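Call for participants: 26-week home study on sleep and shift work

Skutel is looking for 100 adults in the Valstead and Grummont area who work nights, early mornings or rotating shifts. The study starts in January and runs for 26 weeks. Most of it is done from home. We want to learn how people on irregular hours plan their sleep, meals and time off, and what makes them change that plan.

## Who can take part

You can apply if you:

- are 18 or older
- have worked nights, early mornings or rotating shifts since at least September
- expect to stay on that kind of schedule until the study ends
- live within driving distance of the Valstead office
- can read and write in English or Spanish

All kinds of work are welcome. The last group had bakers, nurses, warehouse staff, bus drivers and a few people from the Grummont paper mill. Part-time workers can apply if they have at least two night or early shifts in a normal week.

We can't take people who are being treated for a sleep disorder, who are pregnant, or who have a baby under one year old at home. If you are not sure whether something rules you out, write and ask before filling in the form.

## What you will do

You keep a short diary every day. It asks when you went to bed, when you got up, when you ate your main meal and whether you had coffee or tea after your shift started. It takes a few minutes. You can fill it in on paper or on your phone, but please pick one and stay with it. Switching halfway made a lot of extra work last time.

Every second week you also get a longer set of questions by mail or email. These cover your mood, your commute, housework and time spent with family or friends. You can skip any question you don't want to answer.

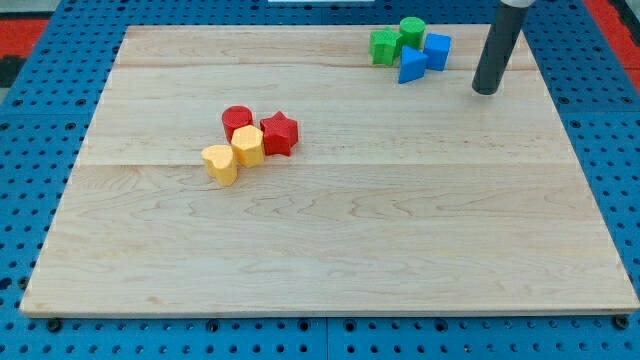 There are 4 visits to the office over the length of the study. Each one takes an hour and a half. You talk with a member of the team about your diary and do a few pencil-and-paper tasks. There are no blood tests and nothing you have to wear at night. Visits can be booked from 7 in the morning until 9 in the evening, Saturdays included, so you can come straight from work or on your way in.

Please don't change your sleep habits for the study. If you nap in the car on your break, write that down. If you get a run of bad weeks, write that down too -- we would much prefer a messy diary to a tidy one filled in from memory on Sunday night.

## Pay

You get $26 for each visit and $114 at the end if you have turned in most of your diary pages. Visit money is paid the same day by gift card or check. If you leave early you keep what you have been paid so far. Bus fare is paid back with a ticket or receipt, and parking behind the office is free.

## Privacy

Your name is kept apart from your answers. Your employer is not told that you applied or took part, and we do not ask for your work records. Diaries are stored at the Valstead office and destroyed when the final report is done. Anyone who takes part can have a copy of the report.

## How to apply

Forms are at the front desk in the Skutel office on Shehata Street in Valstead, and at the public library in Grummont. You can also ask for one by phone or mail. Fill in both sides and include a typical two-week work schedule. A photo of the roster on the break room wall is fine, as long as other people's names are covered.

We will call you within two weeks to go over your answers. Let us know on the form which hours you sleep so the phone doesn't wake you. Couples who both work shifts may both apply, but each person needs a separate form.

Places are filled in the order that complete forms come in. Once the group is full, we keep a waiting list through the first month.

Posted 21 December 2022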